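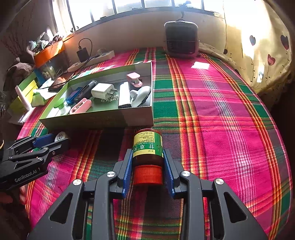
Tsegereda Weldu would like it known that the robot did exactly what it was told. It was told to pick up a medicine bottle and put it in a box, and to hold the bottle 2 millimetres more tightly than any bottle has ever wished to be held. The cap came off at speed and was found under a radiator on the other side of the workshop.

That was in April, at Vudireck's rented floor in Haddad, and the company has been tidying up after it ever since. The project is called Dakstead. Its aim is a household arm that can clear a table, a job most of us learned as children and have been avoiding from then on. The arm learns by copying. People sit at ordinary tables with a gripper in each hand and move ordinary clutter about: chargers, pink clips, a small brown bottle with a red cap. A camera on the gripper records what the fingers see, and the recordings are fed to the arm, which forms its own opinion of how a cough remedy should be handled.

The opinion, in this case, was a firm one.

The fault lay in Caltilo, the program Vudireck wrote to work out how far apart the fingers are at any moment. To do this it needs to know what "closed" looks like, so each session begins with the person squeezing the gripper shut. An update in the spring moved that step to a few seconds later, to make room for a cheerful welcome message. People read the message, squeezed, let go and reached for the first object, and Caltilo took its reading as the fingers were already opening again. From then on it believed that slightly open was fully shut. Everything it wrote down afterwards was 2 millimetres too narrow.

With a folded towel this makes no difference at all. A towel will put up with anything. The arm passed its towel tests, its sponge tests and a test with a bread roll which several people on the floor describe with real fondness. Hard things were left until last, as they were thought to be easy.

The emergency stop worked, though the person at the button pressed it after the cap had gone. Vudireck's report makes a good deal of the first part of that sentence. The people working nearest the arm were outside the safety line, the bottle was empty, and the only injury recorded was a bumped head, acquired while looking under the radiator.

Sorting out the recordings took longer. There were 1103 sessions made with the faulty version, and the first plan was to add 2 millimetres to all of them and go home. This was tried. It turned out that 50 people had skipped the welcome message, as people do, and their sessions had been right all along. Corrected, they taught the arm to close its fingers politely near an object and lift nothing. Weldu calls this the mime period.

Each session was then checked by eye, against the blue finger pads, at the moment the gripper first met something solid. If the pads were touching the bottle and Caltilo claimed they were somewhere inside it, the session went into the bad pile – slow work, and hard on the biscuits.

Three changes followed. The arm now has a limit on its squeeze that no recording can overrule, which outsiders tend to assume it had before. Caltilo will not start until the fingers have been held shut for a full two seconds. Any update must also be tried on something hard before it goes near the arm, and a jam jar has been bought for the purpose.

The welcome message is still there. It has been moved to the end, where it now welcomes people as they leave.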